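읽는 시간 9분

[참여자 모집] 진드기·설치류 매개 감염 혈청조사, 농작업자 및 야외작업자 추가 모집

Fetex 감염역학팀
2024년 5월 31일 게시

급하게 올립니다. 작년부터 하던 조사인데 인원이 덜 찼어요. 목표 700명, 현재 등록 578명. 나머지를 여름 안에 채워야 9월 채혈 일정에 맞출 수 있습니다. 아래 조건 보시고 해당되면 연락 주세요. 전화가 제일 빠름. 메일은 하루이틀 밀릴 수 있습니다.

무슨 조사인가

밭일, 과수원, 벌초, 산림작업, 축사 일처럼 풀이나 흙을 자주 만지는 분들 혈액에서 항체를 봅니다. 대상은 쯔쯔가무시증, 중증열성혈소판감소증후군(SFTS), 신증후군출혈열, 렙토스피라증. 네 가지입니다. 앓은 줄 모르고 지나간 분이 얼마나 되는지, 어떤 작업이랑 관련이 있는지 보려는 것이고요. 약을 먹거나 백신을 맞는 연구 아닙니다. 이거 물어보시는 분이 많아서 먼저 적어둡니다. 채혈하고 설문, 그게 다예요.

채혈은 두 번. 등록할 때 한 번, 9월에 한 번. 두 번 다 하셔야 분석에 제대로 들어갑니다. 한 번만 하신 분 자료도 버리지는 않지만 항체가 새로 생겼는지는 알 수가 없어요. 그러니 9월에 멀리 가 계실 분은 미리 말씀해 주시면 좋겠습니다.

참여하실 수 있는 분

만 22세 이상. 윗쪽 나이 제한 없음.
Girkero 권역에 거주하거나 일하는 곳이 그 안에 있는 분. 주소지는 다른데 밭만 여기 있다, 괜찮습니다.
지난 한 해 동안 야외작업을 꾸준히 하신 분. 텃밭만 하시는 분도 일단 전화 주세요. 작업 시간 여쭤보고 판단합니다.
9월 채혈까지 참여 가능하신 분.
설문을 한국어로 하실 수 있거나, 통역해 줄 분이 같이 오실 수 있는 분. 베트남어와 네팔어 설문지는 있습니다. 캄보디아어는 번역 중이고 등록 마감 전에는 나올 예정.

이번에 특히 필요한 분들

과수 쪽이 많이 모자랍니다. 지금 등록하신 분들이 고추, 마늘, 벼에 몰려 있어요. 사과, 복숭아, 포도 하시는 분 환영. 예초기 작업 대행하시는 분도요. 그리고 남의 밭에 일당으로 다니시는 분들, 작업지가 매번 바뀌니까 노출 양상이 다를 것으로 보고 있는데 등록이 적습니다. 외국인 근로자분들도 마찬가지. 고용주 동의서 필요 없습니다. 본인 동의만 받아요. 고용주에게 참여 여부를 알리지도 않습니다.

소 키우시는 분은 축사 조사가 따로 있어서 그쪽과 중복되는지만 확인합니다.

참여가 어려운 분

최근에 수혈받으신 분, 항암치료 중이신 분, 면역억제제를 드시는 분은 항체 결과 해석이 어려워서 이번에는 받지 못합니다. 임신 중이신 분은 담당의와 상의 후 연락 주세요. 지혈이 잘 안 되는 병이 있으신 분도 제외. 와파린 같은 항응고제 드시는 분은 전화로 먼저 약 이름을 알려 주세요. 드시던 약을 조사 때문에 끊으시면 절대 안 됩니다.

지금 열이 나고 몸살이 심한 분. 조사 신청하지 마시고 병원부터 가세요. 의사한테 밭일, 산일 한 거 꼭 얘기하시고. 진드기에 물린 자국이나 검은 딱지가 있으면 그것도 보여 주시고요. 저희는 진료를 하지 않고 결과도 당일에 나오지 않습니다. 나은 다음에 등록하셔도 됩니다.

당일에 하는 일

접수하고 설명 듣고 동의서. 설명은 좀 깁니다. 글씨가 작다는 말씀이 많아서 큰글씨본을 만들었으니 달라고 하세요.
팔에서 정맥 채혈 한 번. 공복 아니어도 됩니다. 물 드시고 오시는 게 오히려 낫습니다.
설문. 작업 종류, 복장, 씻는 습관, 쥐나 고라니를 보시는지, 개나 고양이를 키우시는지 등. 조사원이 읽어 드립니다.
끝나면 채혈 부위 누르고 잠깐 앉아 계시다 가시면 됩니다.

전부 해서 한 시간 안쪽. 아침에 사람이 몰리면 더 걸릴 수 있어요. 더운 철이라 이른 시간에 많이들 오십니다. 밭에서 바로 오셔도 상관없고 작업복 그대로 오셔도 됩니다.
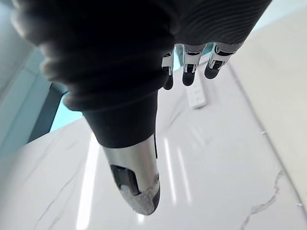
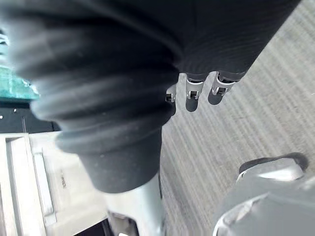
주름진 어두운 색 커버와 은색 금속부. 두 장 모두.

장소

세 곳입니다. 등록 전화하실 때 편한 데로 고르시면 됨.

하나, Charpentier 의원 2층 교육실. 주차는 뒤편. 엘리베이터 있음.
둘, Girkero 농업인회관 1층. 계단 없이 들어올 수 있습니다. 휠체어나 보행보조기 쓰시는 분은 여기로.
셋, 이동 채혈. 마을에서 여럿이 모이시면 저희가 갑니다. 마을회관이든 작업반 숙소든, 앉을 자리하고 전기 되면 가능. 날짜는 마을별로 따로 잡습니다. 이장님 통해서 연락 주셔도 되고 아무나 대표로 한 분이 주셔도 됩니다.

첫 채혈 장소와 9월 채혈 장소가 달라도 됩니다. 등록번호만 있으면 되고 번호 잊어버리셔도 이름하고 생년월일로 찾습니다.

사례

채혈 한 번에 지역상품권 오만 원, 두 번 다 하시면 두 번 다 드립니다. 당일 지급. 서명하셔야 해요. 교통비는 권역 밖에서 오시는 분에 한해 영수증 보고 따로. 9월에 못 오시게 되어도 처음 받으신 상품권은 돌려달라고 하지 않습니다.

진드기 기피제 하나씩 드립니다만 수량이 넉넉치 않아서 떨어지면 못 드릴 수도 있습니다. 양해 부탁.

결과는 언제, 어떻게

우편으로 나갑니다. 두 번째 채혈 분석까지 끝난 뒤 일괄 발송이라 오래 기다리셔야 해요. 결과지에는 항목별로 항체 있음/없음/판정보류 중 하나가 적힙니다. 항체가 있다고 지금 병이 있다는 뜻은 아닙니다. 예전에 노출된 적이 있을 가능성을 말하는 거고, 검사법 한계로 비슷한 균에 반응하는 경우도 있습니다. 반대로 항체가 없다고 해서 앞으로 조심 안 해도 되는 것도 아니고요. 궁금한 점은 결과지 아래 번호로 전화하시면 의사가 설명해 드립니다.

결과를 알고 싶지 않으신 분은 동의서에 체크란이 있습니다. 체크하시면 안 보냅니다.

증상 기록 (선택)

두 채혈 사이에 열, 발진, 심한 두통, 설사 같은 증상이 있었는지 적는 기록장이 있습니다. 종이하고 휴대폰 중 선택. 휴대폰은 Tanix 프로그램을 쓰는데 설치는 저희가 해 드립니다. 번거로우면 종이로 하세요, 자료 가치는 똑같습니다. 작년 참여자 중 282명이 종이 기록장을 쓰셨고 비 맞아서 번진 것도 다 읽었습니다. 그러니 글씨 걱정 마시고요.

기록장은 저희가 실시간으로 보는 게 아닙니다. 아프시면 기록만 하고 계시지 말고 병원에 가셔야 합니다. 밤이면 응급실.

위험과 불편

바늘 찌를 때 아프고, 멍이 들 수 있습니다. 드물게 어지러움. 예전에 채혈하다 쓰러진 적 있으신 분은 꼭 미리 말씀해 주세요. 누워서 하면 됩니다. 감염 위험은 일회용 기구를 쓰고 소독하므로 매우 낮지만 채혈 부위가 며칠 지나도 붓고 뜨거우면 연락 주세요.

개인정보

이름은 등록번호로 바꿔서 분석합니다. 이름과 번호 연결표는 별도 보관, 접근 권한 있는 사람만 봅니다. 남은 혈청을 나중 연구에 쓰도록 할지는 동의서에서 따로 고르시게 되어 있고, 안 고르셔도 참여에는 지장 없습니다. 그 경우 분석 끝나고 폐기. 언제든지 그만두실 수 있고 이유 안 물어봅니다. 단 이미 법으로 신고해야 하는 감염병으로 판단되는 경우에는 신고 절차를 따르게 됩니다. 이 부분도 동의서에 있으니 읽어보시고 모르겠으면 질문하세요.

연구 심의는 승인 받았고 승인서 사본은 채혈 장소에 비치되어 있습니다.

자주 들어오는 질문, 빨리 답합니다

부부가 같이 해도 되나요. 됩니다. 각각 등록.
작년에 떨어진 사람도 되나요. 떨어진 게 제외기준 때문이면 지금 상태로 다시 봅니다. 인원 때문이었으면 바로 되고요.
쯔쯔가무시 앓은 적 있는데요. 됩니다. 언제쯤이었는지만 기억해 오시면 좋고 진료기록까지는 필요 없음.
독감 주사 맞아도 되나요. 됩니다. 조사와 상관 없습니다.
신출혈열 백신 맞은 사람은. 됩니다. 대신 맞은 시기를 설문에 꼭 적어 주세요. 이게 빠지면 결과를 해석할수가 없어요.
진드기 잡아서 가져가도 되나요. 이번 조사는 사람 혈액만 받습니다. 들고 오지 말아 주세요.
개도 검사해 주나요. 아니요.
아들이 대신 신청해도 되나요. 전화 접수는 대신 하셔도 됩니다. 동의서는 본인이.
상품권 말고 현금은. 안 됩니다, 죄송.

신청 방법

Fetex 감염역학팀 등록 전화로 연락. 번호는 마을 게시판 전단과 Charpentier 의원 접수대 안내문에 있습니다. 통화 안 되면 문자로 성함하고 하시는 일만 남겨 주세요. 예: 복숭아, 예초. 이 정도면 됩니다. 저희가 다시 겁니다. 모르는 번호라고 안 받으시는 분이 많은데 부탁드려요, 저희 번호 저장해 두시면 편합니다.

전화로 여쭤보는 것: 나이, 사는 곳, 하시는 일, 드시는 약, 9월 참여 가능 여부. 주민번호나 계좌번호는 안 물어봅니다. 물어보는 전화가 오면 저희 아니니까 끊으세요.

오실 때 신분증. 외국인분은 등록증이나 여권. 드시는 약 있으면 약봉투. 소매 걷기 쉬운 옷. 안경 쓰시는 분은 돋보기도.

목표 인원이 차면 바로 닫습니다. 대기자 명단은 받습니다. 9월 전에 빠지는 분이 생겨도 새로 넣지는 못하니까 대기는 등록 기간 안에서만 유효해요.

마을 단위 신청은 먼저 들어온 순서대로 날짜를 드리고 있습니다. 장마 때는 도로 사정 봐서 하루이틀 밀릴 수 있고 밀리면 대표분께 문자 드립니다. 벌써 날짜 잡힌 마을은 따로 전화 안 하셔도 됨.

주변에 과수 하시는 분 계시면 이 글 좀 전해 주세요. 전단 더 필요하시면 보내 드립니다.

관련 글
작업 후 진드기 확인하는 순서 (인쇄용)
9월 재채혈 안내: 작년 참여자용
이동 채혈 마을 신청서 작성법
Fetex 채용: 현장 조사원, 베트남어 가능자
결과지 읽는 법, 판정보류란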